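The Basket from Gitano

Kazue Koyama had promised her neighbor one cucumber. She had told him so in January, over the fence, when the bed was still mud and the seeds were in a drawer.
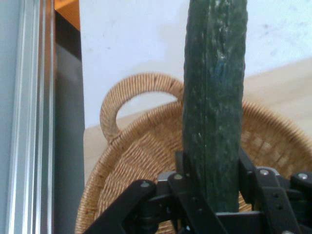

3 min read

The basket had come from a shop called Gitano, the summer she moved in. It was wicker, with a looped handle, and she had meant it for bread. It had never held bread. It had held mail, then keys, then the things she picked.

Aldo Russo came to the kitchen door at four. He had washed his hands and put on a clean shirt.

"Is that it?" he said.

"That's it."

He bent down and looked at the skin, the bumps and the little spines.

"My wife used to rub those off with a towel," he said. "I never bothered."

"Do you want it or not?"

"I want it. I'm only looking."

He pulled out a chair. Kazue filled the kettle. Her son had called that morning from Ader, where he had been offered a job and an apartment, and he wanted her to come and live near him. It was 1,399 miles. He had looked it up and read her the number as if it were a good one.

"You could grow things there too," he had said.

She told Aldo this while the water heated. He kept his eyes on the table.

"What did you say to him?"

"I said I had to bring in the cucumber."

Aldo nodded. He had lived next door for 40 years and had once been asked to move himself, by a daughter. He had told her he would think about it, and he supposed he was still thinking.

"Is the pepper for anybody?" he asked.

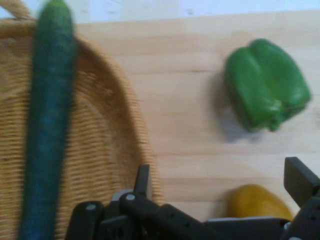
The pepper had not been promised to anyone.

"Take it," she said. "You'll need something to go with it."

"I'd have to cut them both up. It's a lot for one person."

Kazue got out the board and the good knife and set them in front of him. Then she took down two plates. The phone rang in the hall, and she let it ring while she looked for the salt.

"Thin or thick?" Aldo said.

"Thin. He'll call back."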